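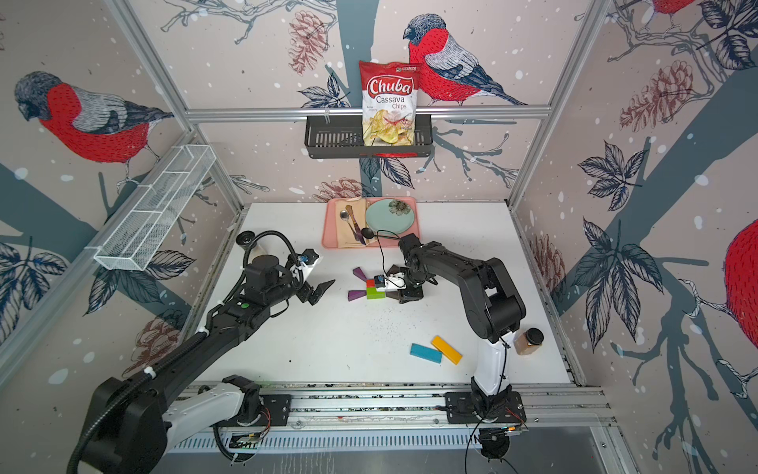

Muline Trandon 10 review: the small tablet I keep reaching for

I've had the Muline Trandon 10 for three weeks now and I'm going to come right out and say I love this little tablet. It isn't the fastest thing you can buy and it isn't the thinnest, but I've used it every single day since it showed up, which is more than I can say for the last two tablets that came through my house.

I bought mine at the Khan store in Hirnutcombe on a Saturday, right before closing. They had one left in gray and one in a green I wish I'd been brave enough to take.

Design and build

The back is a soft matte finish that doesn't pick up fingerprints, and the edges are rounded off enough that I can hold it one-handed in bed without it digging into my palm. The power button sits on the long side next to the volume keys, and for the first couple of days I kept hitting volume down when I wanted to lock the screen. I've stopped doing that now. The buttons have a nice firm click.

There's a headphone jack! I plug in the same old wired earbuds I've had forever and they just work. You also get a USB-C port on the bottom and a memory card slot under a little flap. The flap feels a bit flimsy, so I put my card in once and I've left it alone.

Screen

The display is 10 inches and it's the best part of the whole package. Colors are lively without looking like a cartoon, text is crisp, and it gets bright enough to read on the porch in August as long as the sun isn't right on it. I read a lot of comics and a full page fits with the lettering still perfectly readable, so I almost never have to zoom.

At the low end it goes really dim, too. If you read at night next to somebody who is trying to sleep, you'll get a lot of use out of that. The auto brightness is jumpy, though, and it likes to change its mind whenever a cloud goes by. I turned it off on day two and set it by hand.

Speed

For everyday things it's great. I have a browser with too many tabs, a notes app, email and a music player open most of the time, and moving between them is quick. Apps open fast. Split screen works well with two apps, and the divider stays where you put it even after you lock the tablet and come back, something my old one could never manage.

Games are more of a mixed bag. Puzzle games and card games are perfectly smooth. A big racing game ran fine on medium settings but stuttered on high, and the back got warm near the camera after a long session. If heavy games are your main thing, I'd look at something pricier. I play them now and then and medium looks good to me.

Sound

Four speakers, two on each short side, and they get surprisingly loud. Voices come through clear, so podcasts in the kitchen are a treat even with the fan running. Bass is thin, like it is on pretty much every tablet, and at full volume the highs get a little sharp. I keep it a few notches down from the top and it sounds lovely there.

Battery and charging

I did one proper test, with a downloaded video on a loop, Wi-Fi on and the brightness at half. It went 9 hours before it shut off. In normal use I charge it every second night. Standby is excellent — I left it in a bag over a long weekend and it had barely dropped when I pulled it out.

Charging isn't as impressive. The plug in the box is slow. From 21 percent it took most of an evening to fill up, and a stronger charger I borrowed from my laptop didn't seem to speed it up at all. I plug it in when I go to bed, so it hasn't bothered me much.

Software

Muline has kept things pretty clean. I found three apps I didn't want and all three came off without a fight. There's a reading mode that turns everything to soft grays, and you can set it to come on for certain apps only, so my book app is gray and everything else stays in color. I use it constantly.

One update has arrived so far and it fixed a bug where the keyboard would cover the text box in landscape. I'd like to see Muline say how long updates will keep coming. The box doesn't mention it and neither does the little booklet.

Cameras

The front camera is on the long edge, so on video calls you look like you're facing the person and not staring off to the side. More tablets should do this! The picture is decent by a window and grainy at night. The back camera is good for scanning a receipt or a page out of a book, and I haven't asked it to do much else. My gallery already has 1,256 pictures in it, copied over from the old tablet, and scrolling through them is nice and quick.

What I like

Beautiful screen that goes very dim
Headphone jack and card slot
Reading mode you can set app by app
Front camera in the right place

What I'd change

Slow charging
Jumpy auto brightness
Flimsy card slot flap
No word on future updates

Should you get one?

If you mostly read, watch, browse and make calls, yes, go for it. Students would get a lot out of it as well, especially with a cheap keyboard — mine paired on the first try and hasn't dropped once. I still haven't tried the Trandon pen, which is sold separately and was out of stock at Khan when I was there. I'll add a section on it when I get my hands on one.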